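Curved needle

A curved needle is a needle whose body is bent into part of a circle. It is used where a straight needle can't pass, mostly because the worker can reach the material from one side only. The point goes in, follows a round path under the surface, and comes out again on the same side. Curved needles are used in upholstery, bookbinding, rug repair, basket lining, the making of wigs and lampshades, the repair of tents, and in surgery.

The tool is known under several names. Upholsterers say half-circle needle, cording needle or slipping needle, depending on size and on the task. Wig makers and hairdressers speak of a weaving needle, which may be C-shaped or J-shaped. Needles sold in small household sets are often called repair needles, and such a set usually has one curved needle together with a sail needle and a carpet needle.

Form and parts

Like a straight needle, the curved needle has a point, a body and an eye. The body may be round or may have edges near the point. A round point pushes the threads of a cloth apart and leaves them whole. A point with edges, most often three, cuts a small opening and is meant for leather, vinyl and other materials without a weave. Upholsterers who work with both keep the two kinds separate, as a cutting point used on fine cloth can break the threads and leave a line of weak places along the seam.

The curve is described in two ways. The older one is by the length of the wire before bending, so that a "four-inch curved" is a good deal shorter from tip to tip than the name promises. The other is by the part of a full circle which the needle makes: a quarter, three eighths, a half, or five eighths. Catalogs are not always clear about which measure they follow, and a buyer who replaces an old needle should lay it on paper and draw around it.

The depth of the stitch depends on the radius. A needle of small radius turns quickly and takes a short bite, and one of large radius goes deeper and travels farther before it comes up. It isn't possible to make a shallow stitch with a large half-circle needle without turning it against its own shape, and this is the most common cause of bent needles among beginners.

The eye is in most cases punched or drilled, then smoothed. It can be placed so that it opens on the side of the curve or on the inner and outer face. Bookbinders often prefer a small eye that doesn't stand out from the body, as a wide one enlarges the holes in the paper. In surgery the eye has mostly been given up. The thread is fixed by the maker into the blunt end of the needle, and both are used once.

Manufacture

Most curved needles begin as straight ones. Steel wire is cut, ground at the end and given its eye, and the bend is made over a form while the steel is still soft. After this come hardening in heat, tempering and polishing. A needle that is bent after hardening usually breaks, or springs back so that the curve becomes uneven. Polishing is slower than for straight needles, because curved ones do not roll over each other in an orderly way and have to be tumbled loose in a drum with a fine powder.

At the Finex works in Steltby, where only trade needles are made, the bending was done by hand until the workshop received its first press. One worker then bent 500 needles in a shift over a brass form fixed to the bench. The firm kept 41 of these forms, each stamped with the radius, and they remain the basis of its present sizes. Its upholstery line, sold under the name Mai, has 7 sizes, all with a round point. The cutting points are sold without a separate name.

Plated needles are common. Nickel slows rust and makes the needle slide more easily, but the layer wears off first at the outside of the curve, where the pressure is highest. Old needles with a dark, dull outer side and a bright inner side have been worn in this manner.

Use in upholstery

The curved needle is needed at the end of a covering job, when the outside back and the outside arms are closed. The inside of the frame can't be reached anymore, and the last edges must be sewn from the outside with a slip stitch. The needle takes a short piece of one folded edge, crosses directly to the other, and takes a piece of the same length there. When the thread is pulled, the edges meet and the stitches go out of sight. Waxed linen thread was usual earlier. Nylon and polyester have mostly replaced it.

Heavier curved needles serve for sewing springs to webbing and for fixing burlap over springs. For the stitched edge of a traditional seat, however, a long straight needle with a point at each end is normal, since it can be sent back through the stuffing without being turned around.

Use in bookbinding and repair

Where the gatherings of a book are sewn on raised cords or tapes, some binders use a straight needle for the whole book. Others take a curved one for the kettle stitch, which links each gathering to the one below it near the head and the tail. In sewing methods without supports, such as Coptic sewing, the curved needle is more or less standard, because the thread must be passed behind an earlier stitch while the book is closed. It is also used for sewn endbands, where there is little room between the spine and the cover.

Textile conservators use very fine curved needles for fabrics that can't be lifted from their support. The repair of the Tridoda hanging, a painted cotton cloth kept in Steltby, was carried out in this way. The cloth lay flat on a padded board during the whole of the work, and 58 weak places were held down with silk thread. The conservator, Oanh Lục, later wrote that she had changed to a smaller radius after the first week, as the larger one lifted the cotton too much at each stitch.

Use in surgery

The skin and the layers under it are a clear case of a material which can be reached from one side only. Curved needles for wounds were in use long before modern surgery. Straight ones have stayed for some tasks near the surface, where they can be guided by the fingers.

A curved surgical needle is normally not held in the hand. It is taken in the jaws of a needle holder, near the middle or somewhat behind it, and is moved by turning the wrist so that the point follows the circle. If the needle is pushed straight forward, it may bend, and it makes a wider hole than necessary. The inner faces of the jaws are often ridged, so that the needle does not turn when it meets resistance. Students practice the movement on pads of soft material before they work on living tissue.
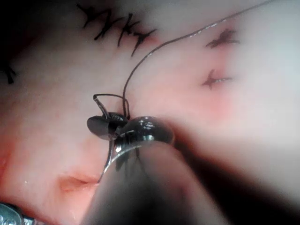

A curved surgical needle, clamped near its middle. 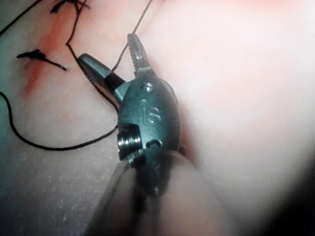 Photos: Oanh Lục, Steltby, August 2026

The choice of curve follows the space. A three-eighths needle is common for skin, where there is room to turn the hand. A half circle needs less movement to the sides and is preferred in deeper places, and five eighths is kept for narrow ones. For the eye there are very small needles with a flattened body, which are placed under a microscope. As in upholstery, round points are chosen for soft material and cutting points for tough material, skin being counted as tough.

Handling and safety

A curved needle does not come out where a beginner expects it. The hand that supports the material should be kept away from the line of the curve, and a thimble worn on the pushing finger helps only if its dents are deep enough to hold the eye end. Upholsterers who sew for long hours often push with the palm instead, using a leather palm guard similar to that of a sailmaker. Small pliers are used to pull the needle out where several layers meet.

The thread tends to twist more than with a straight needle, as each stitch gives it a part of a turn. Letting the needle hang free from time to time takes the twist out. Shorter lengths of thread also help, and so does wax.

Curved needles are poorly suited to ordinary needle cases. They are kept pushed into a piece of cork or thick felt, or in flat tins with a magnet under the bottom. Rust appears first inside the eye, where it can't easily be seen, and it cuts the thread. A needle whose thread breaks again and again at the same point should be checked there, and can sometimes be saved by pulling a cord with fine polishing paste through the eye.

Related tools

The curved awl makes a hole of similar shape but carries no thread. Saddlers use it where a seam must go in through the face of the leather and come out at the edge, the sewing then being done with blunt needles or, in older practice, with bristles fixed to the thread ends. The latch hook has a bent form in some types, but it pulls yarn through a ready opening and does not pierce.

See also: Awl; Bodkin; Kettle stitch; Sail needle; Slip stitch; Thimble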